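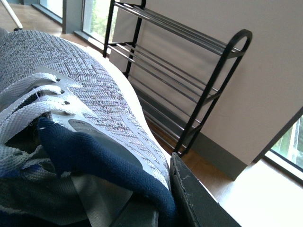
Figure 13.1 Wrist camera view of a grey knit shoe beside a gripper finger, with the empty rack behind.

Chapter 13
Comparing Grippers on Soft Objects

In the earlier chapters we tested grippers with blocks, cans and boxes. Such objects keep their shape, and so a good result with them says little about how a gripper will behave in a home. A knit shoe bends when it is pressed. Its laces move, and something may be lying inside it, as with the dark blue fabric in Figure 13.1.

The chapter follows a comparison made by Ntombi Du Plessis and Lizelle Joubert in the Shezi laboratory. They used two grippers, the Tarell and the Skerov, on the same arm and with the same controller. The task was to take one shoe from the floor and put it on a rack. In total they made 507 trials, and we shall use their records in Sections 13.2 to 13.4.

The reader should look at the figure again before going on. From the wrist, the shoe is very near and hides a large part of the floor, while the rack is seen at a slant. A controller which must find the rods of the rack from such a view has a harder work than one with a fixed camera — this question we take up in Section 13.3.

Before you begin, please revise the following terms from Chapter 12: contact force, finger opening, slip.

13.1 What do we compare?

A comparison is fair only when one thing is changed at a time. If we change the gripper and also the camera, we cannot say which of them caused the difference in the results.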